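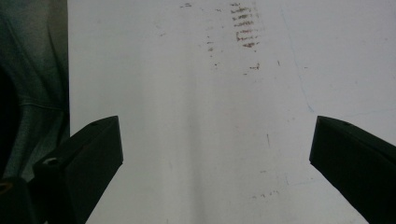 图1 白色平面上的红褐色条状痕迹及零散斑点

公用工作台面污渍清洁与日常养护操作指南
Closamby实训中心 设备与环境管理处
发布日期:2020年7月6日
编写:Maja Tomaszewski 审核:Wendell Okafor

一、适用范围

本指南适用于本中心各实训室、装配室、资料整理室的公用工作台面,包括木质台面、涂装台面、塑料贴面台面,以及台面上铺设的纸张、垫板等覆盖物。化学实验室的耐腐蚀台面和厨房教学区的不锈钢台面另有规定,不在本指南范围之内。

使用人员在每次使用结束后应完成本指南第四节所列的基本清洁。第五节所列的污渍处理,须由已参加过清洁培训的人员进行。未参加培训的人员发现顽固污渍时,在台面上放置提示牌并登记即可,不要自行使用溶剂。

二、术语

浮尘:未与台面粘连,可用干布带走的灰尘、纸屑、碎屑。
附着污渍:干布擦拭后仍留在表面,但尚未渗入材料的污渍,如饮料残留、手印、胶带残胶。
渗入污渍:已进入木纹、纸张纤维或涂层裂缝的污渍。此类污渍往往只能减轻,难以完全去除。
试擦:正式清洁之前,在不显眼的位置用同样的清洁剂和同样的布擦拭一小块,观察台面有无变色、发黏或失光。

三、准备工作

3.1 人员防护
使用清水或中性清洁液时,可以不戴手套;皮肤敏感者应佩戴。使用酒精或除胶剂时,必须佩戴手套,并开窗或开启排风。长发应束起,宽松的袖口应挽起或扣紧。

3.2 清理台面
将台面上的物品全部移开。小型零件应放入带盖的零件盒,不得临时堆放在窗台或椅面上。纸质文件单独放置,与清洁用具隔开。电源插座附近的台面,应先关闭插座开关并拔下插头。

铺有纸张的台面,应先判断纸张是否需要保留。一次性垫纸出现污渍后直接更换,不作清洁。需要保留的图纸、样张应平整取下,放入平板文件柜。如发现垫纸下方潮湿,应待台面充分干燥后再铺新纸,以免纸张起皱或粘连。

3.3 用具清单
超细纤维布2块(一块湿擦,一块干擦)
软毛刷1把
塑料刮板1块,边缘无缺口
喷壶1只,标签清晰
中性清洁液,本中心统一采购Drirano牌浓缩液
清水1桶
废弃物袋

不得使用钢丝球、刀片、砂纸或粗糙的百洁布。以往有台面因使用钢丝球而出现大面积划痕,划痕处更易积存污垢,后续清洁反而更加费时。

3.4 清洁液的配制
在喷壶中先加入清水400毫升,再加入浓缩液5毫升,拧紧喷头后缓慢倒转数次,使其混合均匀。加液顺序不宜颠倒,否则会产生大量泡沫。浓缩液的量取应使用量杯,不得凭目测倾倒。配制好的清洁液应在当周内用完,剩余部分稀释后倒入污水池。

喷壶外壁须贴标签,写明内容物、配制日期和配制人。标签脱落或字迹不清的喷壶一律视为内容物不明,停止使用,交管理处处置。任何人不得以闻气味的方式判断壶内液体。

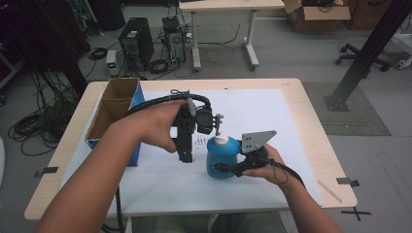 图2 蓝色喷壶与白纸上的金属小螺钉

四、基本清洁步骤

第一步,除尘。用干布从台面内侧向外侧单向擦拭,将碎屑收集到废弃物袋中。木质台面应顺木纹方向擦拭。缝隙和台面边缘的压条处用软毛刷清理。除尘不彻底时,残留的细小颗粒会在湿擦过程中划伤涂层。

第二步,喷布。将清洁液喷在布上,不直接喷在台面上。木质台面和带接缝的台面尤须遵守此项要求,液体一旦流入接缝,可能造成板材膨胀。布面以拧不出水为宜。

第三步,湿擦。将台面分为若干区域,每擦完一个区域,将布翻至干净的一面。双面均已使用时,应在清水中洗净、拧干,再继续擦拭。

第四步,清水复擦。更换清水,洗净湿布后将台面再擦一遍,去除残留的清洁液。残留清洁液干燥后会形成薄膜,使台面发涩,并在灯光下呈现条纹。

第五步,干擦。用干布擦至表面无可见水痕,自然通风后方可放回物品。不得使用热风机加速干燥。

第六步,检查。从台面侧面低角度观察,检查是否有遗漏的污渍、胶痕或水迹。发现遗漏时,对该处重复第二步至第五步。

五、污渍处理

5.1 处理原则
先判断台面材料,再判断污渍类别,最后选择方法。方法从最温和的开始,每次只改变一个条件,例如先延长湿敷时间,无效后再更换清洁剂。任何新方法使用之前都应试擦。

5.2 有色条痕及斑点
台面上的棕色、红褐色痕迹来源较多,可能是饮料、铁锈、木材着色剂或颜料,仅凭颜色不能确定。处理前应向最后使用人员了解情况。无法了解时,按下列顺序进行:

(1)用拧干的湿布覆盖痕迹,静置数分钟后轻擦。布上着色明显者,多为水溶性污渍,继续用清水处理即可。
(2)清水无效时,改用中性清洁液湿敷,再按第四节步骤复擦。
(3)仍无效时,停止处理,登记后交管理处。不得自行使用漂白剂。漂白剂会使部分涂层发黄,与其他清洁剂混合还可能产生有害气体。

处理时应由痕迹外缘向中心擦拭,避免污渍扩散。零散的小斑点应逐一处理,不宜大面积用力来回擦抹。

5.3 胶带残胶
先用塑料刮板以较小的角度轻推,去除大部分残胶。剩余部分用蘸有少量食用油的布覆盖,待胶体软化后擦去,再以中性清洁液去油。未涂装的木质台面不得使用食用油,应联系管理处领取专用除胶剂。

5.4 油墨与记号笔
塑料贴面台面可用酒精棉片轻擦,每擦一次更换一个干净的面。涂装台面使用酒精有失光的风险,必须先试擦,并控制接触时间。使用酒精期间,周围不得有明火或发热设备。

5.5 金属印痕
螺钉、垫圈等金属件在潮湿台面上长时间放置,容易留下环状或点状锈痕。此类印痕以预防为主:金属件应置于托盘内,台面湿擦后须完全干燥才能摆放。已形成的锈痕按5.2处理。

六、喷壶的使用与保养

喷壶是清洁作业中损耗较快的用具,多数故障与保养不当有关。每次使用前应检查喷头是否拧紧、壶身有无裂纹、吸管是否到底。首次按压时喷嘴应朝向水池,确认喷雾均匀后再开始作业。

每周作业结束后,应将剩余清洁液倒出,加入清水300毫升,连续按压直至喷出的水不再起泡,随后倒空,分开喷头与壶身,倒置晾干。

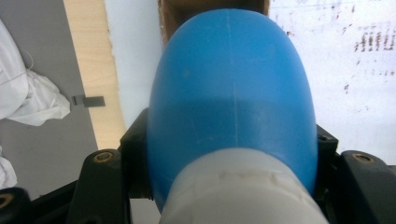
外壳表面的轻微划痕不影响使用,无须更换。出现下列情况之一的,应予报废:壶身开裂或明显变形;螺纹磨损,拧紧后仍渗漏;喷嘴经温水浸泡后仍不能出雾;壶内曾装入非清洁用途的液体。报废喷壶应先冲洗干净,撕去标签,再投入塑料回收箱。

喷嘴堵塞时,将喷头浸入温水中,按压数次后静置。不得用针或铁丝疏通喷孔,喷孔扩大后雾滴变粗,布面容易过湿。

喷壶应直立存放于清洁用具柜下层,避开阳光直射和暖气。不同用途的喷壶分格放置,酒精类喷壶存放于带锁的柜格内。各室之间不得互相借用已装液的喷壶。

七、日常养护要求

台面不得作为切割垫使用。需要切割时,应使用切割垫板。热杯、热熔胶枪等物品应放在隔热垫上。装配作业前宜铺设垫纸或软垫,作业结束后一并收走,不要长期留置。

饮料应放在指定的饮水区。确需带入的,应使用可密封的杯具。液体洒落时应立即用干布吸取,先吸后擦。

每年11月,管理处对全部木质台面进行一次集中检查,必要时重新上油或补漆。检查期间相关房间暂停预约,具体安排以Drutia预约系统中的公告为准。补漆工作由签约单位Kováčik承担,各室人员不得自行补漆。

八、登记与交接

基本清洁完成后,应在台面清洁记录表中填写台面编号、清洁时间和姓名。进行过污渍处理的,还应填写污渍位置、所用清洁剂、试擦结果和处理后的状况。记录表每月底由各室负责人收齐,送管理处存档。

下列情况应当日报告:台面鼓起、开裂或松动;处理后台面变色;清洁剂溅入眼睛或引起皮肤不适;发现内容物不明的容器。清洁剂入眼时,应先用大量流动清水持续冲洗,并尽快就医,就医时携带清洁剂标签或其复印件。

九、附则

本指南自发布之日起执行,此前张贴于各实训室的《台面清洁须知》同时停用,请各室负责人自行取下。对本指南内容有疑问或修改建议的,可书面提交设备与环境管理处,由Maja Tomaszewski汇总。清洁培训的报名通过Drutia系统办理。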